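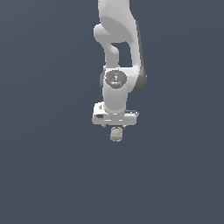

Stand in any supermarket parking lot at ten in the morning and you could be forgiven for thinking that color had been rationed. White crossover, silver crossover, white pickup, gray something, white van. Somewhere near the cart return there will be one red hatchback, and it will be twelve years old. Look at the matte white casing at the top of this page, with its dark gray strip down one side and all that slate blue behind it, and you have most of a modern order form. White costs nothing. Gray costs a little. The blue is on the premium list and takes nine weeks.

I came to this subject by way of a fender. Mine is attached to a Retamal coupe, a car remembered chiefly by people who owned one and would like to be asked about it. The original color was called Marmalade. Last July I backed into a bollard outside a bakery, and in the months that followed I learned more about orange paint than I had planned to.

The first body shop I tried offered to paint the fender white. The second offered to paint the whole car white, at a discount, as though I had come in with a medical complaint. The third, on the edge of Corkton, sent me across town to Rurico Refinish, which occupies a former tire warehouse and mixes paint for cars whose makers have stopped returning calls.

Rurico keeps a drawer of 158 chips, each one a small enameled rectangle with a name on the back. Going through it takes an afternoon if you are polite and most of a day if you are like me. There is a green called Pond. There are four browns, and somebody once thought each of them would sell cars. There is a purple that did, briefly, in a year when everyone involved must have been in a very good mood. 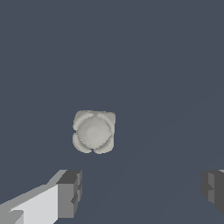 What the drawer makes plain is that buyers used to be wrong in a wider range of directions. A brochure from the coupe's heyday lists fourteen exterior colors and six interiors, and you could combine them without supervision. Marmalade over plum vinyl was available. I have seen one. The owner had kept it in a garage for decades, and I think that was considerate.

The usual explanation for the great fading is resale. People buy the car that the next person will want, and the next person is buying for the person after that, and so a chain of total strangers ends up agreeing on silver. Dealers order for stock, and stock means whatever will offend the fewest customers walking past the window. I asked at the Corkton lot what would happen if they ordered one in yellow. They told me they had. It was still there. They had started parking it by the road so that people could use it for directions.

Leasing hasn't helped. If you are giving the thing back in three years, you might as well be bold, but the lease desk has already picked the color for you, and it is Glacier, or Alabaster, or Frost. The names have grown more romantic as the paint has grown less so. Plistden, the supplier that Rurico buys its toners from, carries a whole binder of whites. I was shown two of them side by side under a lamp and was told that one was warmer. I nodded.
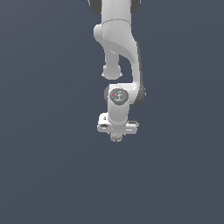 White over a flat slate blue, with charcoal at the joints.

Gray is having its own moment, particularly the flat, glossy kind with no metallic in it, which looks like primer that has been to college. I have warmed to it slowly. On a low car in evening light it can be quite handsome, and on a minivan it looks like a minivan that is waiting for its second coat. Rurico does about 300 full resprays a year and reckons gray leads the pack, though many of those jobs cover something more interesting. The crew has begun quietly keeping a photograph of the old color before the masking goes on.

There is a small trade running the other way. A few owners now pay to put back what an earlier owner took off, and for them the original shade has become a selling point. A coupe in its factory Marmalade will fetch $1000 more than the same coupe in refrigerator white, provided you find the right buyer, and provided the right buyer isn't married to someone with opinions.

My fender took three tries. The first match was too red and the second was too clean; thirty years of sun had softened the rest of the car, and fresh Marmalade beside it looked like a new tooth. The third went on with a drop of brown in it. I paid an extra $50 for the drop of brown.

It's close. In the shade you can't find the join. At noon, from the passenger side, you can, and I've started parking with that side to the wall. The bakery has since painted the bollard yellow.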